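I have been putting off buying a decent knife sharpener for the better part of a decade. My method until this February was to wait until a tomato fought back, then run the blade up and down the steel that came with the block, pulling a serious face like the blokes on telly. The tomato usually won anyway.

So when Ebony Baxter from down the road told me she'd bought the Fevwood Paewai guided sharpener and had done every knife in her house plus her mum's, I borrowed hers for a weekend, handed it back very reluctantly, and ordered my own on the Friday. I've had it long enough now to have opinions.

What you get for your money is a weighted base, a clamp that holds the blade at a fixed angle, a sliding arm, and two stones. One is 600 grit for getting an edge back and the other is finer, for polishing. There's a little bottle of honing oil too, which leaked in my box and made the instructions see-through. Fevwood sent another bottle when I emailed, no arguing, so full marks there. The instructions I got off their website.

Setting it up took me 24 minutes the first time, and I'd say a good half of that was working out which way round the clamp goes. (Rubber side to the blade. It's in the instructions, if yours aren't soaked in oil.) These days I can have it out of the drawer and going before the kettle's boiled. 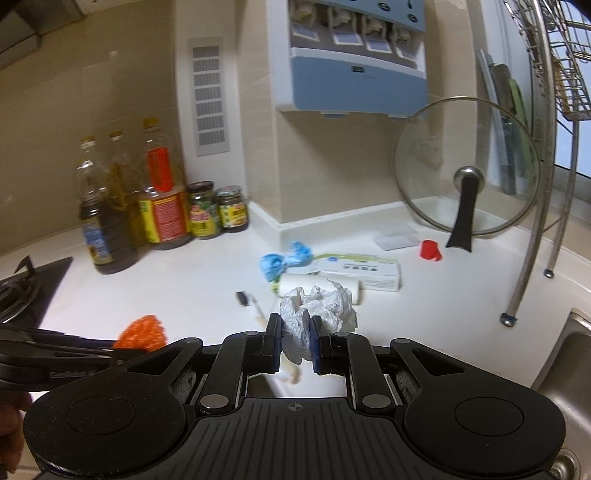

The clamp is the whole reason to buy this thing. With a loose stone you're relying on your wrists to hold the same angle for stroke after stroke, and my wrists have never held the same anything. On the Paewai the arm does it for you. You do need a bit of clear bench, more than the box suggests, and a white benchtop like the one in the photo will show you every crumb and speck, so I put an old tea towel down before the grey sludge starts coming off the stone. Keep it well away from the stove as well, and from the soy sauce and the cooking oil if yours live out along the back wall, as the arm swings wider than you'd think and I have already sent one bottle of vinegar into the sink. Left-handers will be pleased to hear the whole thing flips, though you have to undo a screw with a hex key, and the hex key is tiny and mine is already missing.

Right, results. I started with the worst knife I own, a cook's knife I got when I moved out of home, which has opened tins of paint and I'm sorry to say at least one parcel of bathroom tiles. I gave it 17 strokes a side on the coarse stone, felt along the edge (carefully!), and could already tell there was something there. Another few minutes, then over to the fine stone, and it went through a ripe tomato under its own weight. I stood there slicing tomatoes for no reason at all. We had bruschetta for tea and then again for lunch.

The little paring knife was harder. The clamp is designed for a blade with a bit of height to it, and on anything narrow the arm bumps the jaws before it gets down to a proper angle. You can fudge it by setting the knife further forward, but then it wobbles, and a wobble is exactly what you've paid to be rid of. Ebony reckons a strip of masking tape folded over the spine fixes it. I tried that and it helped a bit. I wouldn't say fixed.

Serrated knives, forget it. The box says "suitable for most blades" and I think "most" is working pretty hard. My bread knife remains as blunt as the day I inherited it. Same goes for scissors, though to be fair they never claim scissors.

I also did the cleaver, which is a big heavy old thing and which I was nervous about, and it came up beautifully. Weirdly that was the easiest of the lot. Plenty of steel for the clamp to grab, nice straight edge, done. If you cook a lot of stir-fries and go through a mountain of spring onions and cabbage, the cleaver alone might talk you into it.
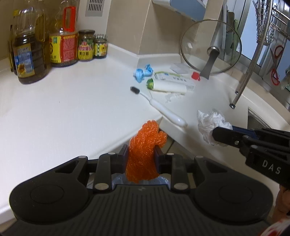

White benchtop, orange bobbly thing and all. Wipe yours down before you start sharpening.

A few gripes, in no particular order. The stones are held in with a spring that is far too keen, and I've pinched my thumb more than once changing them over. The angle markings are printed, so they're going to rub off, and on mine the numbers have already gone faint from oily fingers. I've scratched a little line next to my favourite setting with a nail. And there's no case. It comes in a moulded cardboard tray that gave up straight away, so mine lives in an ice cream container with a rag round the stones.

I did look at the alternatives. The Trando pull-through is a fraction of the price and my brother swears by his, but I've used it and it chews the edge. You get a knife that feels sharp for a couple of dinners and leaves little curls of metal behind, which put me right off. At the other end there's the Sitwood electric one, which is gorgeous and quiet and takes up as much room as a toaster, and I just couldn't justify it for a household that owns seven knives, one of which is for bread. I've also got a friend who says I should learn to do it freehand on a proper whetstone, and he's probably right, and I'm not going to.

One thing I'd tell anyone starting out is to go lighter than you think. My first couple of goes I was leaning on the arm as if I was sanding a deck, and all it does is flex the clamp and leave you with an edge that's keen at the heel and hopeless at the tip. Let the stone do the work and count your strokes so both sides match. Put a drop of oil on whenever it starts to sound scratchy. And rinse and dry the knife properly before it goes anywhere near food, the sludge gets everywhere and tastes of coins. (Don't ask.)

Would I buy it again? Yep. The spring is annoying and the paring knife is still a bit ordinary, but I'm using my good knives every night instead of reaching for the serrated steak knife for everything, which is what I'd been doing for years without really noticing. I've had two neighbours drop off theirs already. I'm charging in lemons.

Four stars. It would've been four and a half if they'd given me somewhere to keep the hex key.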